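Two-arm build, simulation first: camera tilt problem
Home Builds > Arms and Grippers

noman_m
Hello all. I am building a robot with two arms in our shared workshop, and before I cut any more parts I want to have it working in simulation. The project name is Plukudel (my daughter chose it). The kitchen room loads, both arms load and the grippers open and close by keyboard.

My problem is the head camera. When I turn the head joint, the whole room leans over. I have set the roll to zero in the config file, line 119, and it makes no difference. Has anybody seen this?

shahzadq
Which order are your rotations in? If the exporter writes them one way and the simulator reads them another way, a zero in the file is not the zero you think it is.

noman_m
I did not know there was a choice. I used the exporter from the Marwat tool set, version 2, with everything on default.

shahzadq
Then look there first. Mine had the same fault and I lost an evening on it.

Pirzada_S
I will disagree a little. If the order was wrong, the arms would also be in strange positions, and Noman says they load well. I think the camera is attached to the wrong link. Please check that its parent is the head and not the neck bracket.

shahzadq
The arms have their own file, so they can be correct while the head is wrong. But yes, check the parent too, it takes one minute.

lostum_saqib
May I ask why you simulate a full kitchen? For a first build I would put the arms over a bare bench and pick up a block. I burned two servos learning this way and I learned more than from any screen.

noman_m
Servos are expensive for me, Saqib, so I prefer to crash on the computer. Also I share the bench with other people and I can use it only after 7 in the evening.

I checked the parent link and it is the head, so Shabnam, this part is fine. I have not changed the rotation order yet. I am putting here the view from the head camera with both grippers open, standing near the blue panel.

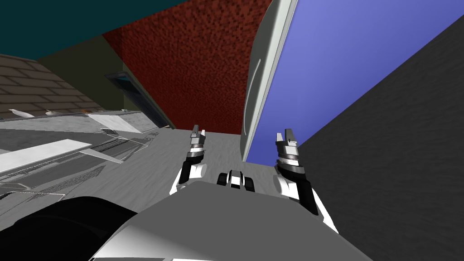
The log gives 712 steps before I stopped it, and there is no error message anywhere. The same thing comes if I start from a different corner of the room. The side camera, which is fixed to the world, shows a level floor.

Pirzada_S
Thank you, that helps. If the world camera is level then the room file is good, and I take back half of what I said. I would still remove the head joint completely and fix the camera by hand – if the lean goes away, the fault is in the joint axis.

shahzadq
Agreed on the test. Print the axis values also, before and after loading.

lostum_saqib
I still say bare bench :) but print the values, yes.

noman_m
I did the test. With the head joint removed, the floor is level. The axis was written as 1 1 0 in the exported file, and it should be 0 1 0. I corrected it by hand and the lean is now very small, but when I turn the head to 33 degrees it is still there a little. I will try the rotation order tomorrow and write again.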